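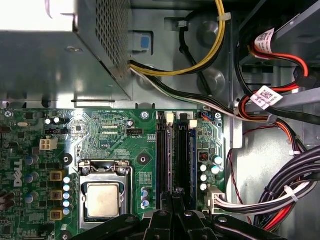
Dela Arthur still tells people that she came to us to get one computer fixed and went home knowing what every cable in it was for. We love that! It's pretty much why Helovley exists.

We're a small computer repair and teaching workshop on the second floor of the old Baidoo building, room 327. We take in desktops that schools and offices have finished with, open them up, clean them out and get them ready for another desk. Anyone who wants to learn does it right alongside us, with the side panel off and a screwdriver in hand.

Desktops are wonderful to learn on. There's room to get your fingers in, the power supply is a big metal box you can't miss, and you can follow the wires from there to the drives and the motherboard. Red SATA cables, yellow and black power leads, zip ties, little clips on the chassis wall - after a couple of evenings it stops looking like spaghetti and you start seeing where everything goes. (Unplug it first. We say this a lot.)

Our beginners' course, Kasska, runs for 6 weeks with two people to a machine. You'll take out memory and drives, learn how a processor sits in its socket, and put the whole thing back together with the cables tied up properly. Yaa Sarpong teaches most of it and is very particular about the cables, so be warned! The next course begins in June and there are still places.

Uvivov is our parts shelf. Power supplies, fans, data cables and odd brackets all go there once they've been tested and labeled, and you're welcome to come and dig through it for your own repair.

Got an old tower under the stairs? Bring it by, working or dead. Please take your own files off first if you can, and leave the screws in a bag taped to the case.

Workshop phone: extension 2227
Page updated 30 April 2006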